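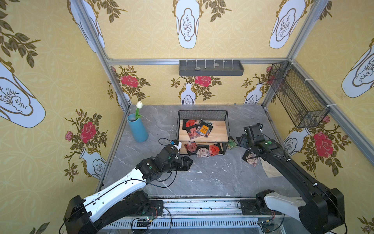

Estante de alambre de dos niveles: los sobres de aperitivos se deslizan por el borde

Publicado por Ifeoma Ugwu
26 de agosto de 2025

Tengo un estante pequeño de alambre negro, con dos baldas de madera clara, donde guardo aperitivos en sobres. Las baldas no me sujetan bien los sobres. Los sobres son de colores distintos y, si los pongo tumbados, el de abajo acaba sobresaliendo por delante. También tengo una cesta de malla sujeta a la pared con bridas, sin usar. ¿Conviene ponerle un tope a la balda o pasar parte de los sobres a la cesta? No quiero taladrar la madera.

Odair Bezerra
Tope. Un listón en L de 10 mm pegado al canto delantero con cinta de doble cara es suficiente. Desengrase el canto con alcohol y espere a que seque. Presione 28 segundos por tramo y no cargue la balda hasta el día siguiente. Si la madera está encerada, la cinta no agarra; en ese caso, lije solo la franja de contacto con grano 120 y retire el polvo.
Coloque los sobres con el lado corto hacia el frente y sin montar unos sobre otros. El envase metalizado resbala mucho contra otro igual. Los más pesados, en la balda inferior.

Temitope Oyelaran
yo los pongo de pie en una caja y ya está

Titilayo Anozie
La cesta sirve para sobres ligeros, con una salvedad: las bridas ceden si quedan flojas. Ponga dos arriba y una abajo, bien tensas, y corte el sobrante a ras. En la mía (una Trolitz) no paso de 500 gramos. Compruebe también que la malla no tenga puntas de alambre hacia dentro, pues perforan el envase.
Para la balda, una lámina antideslizante recortada a medida evita el pegamento. Se quita para limpiarla.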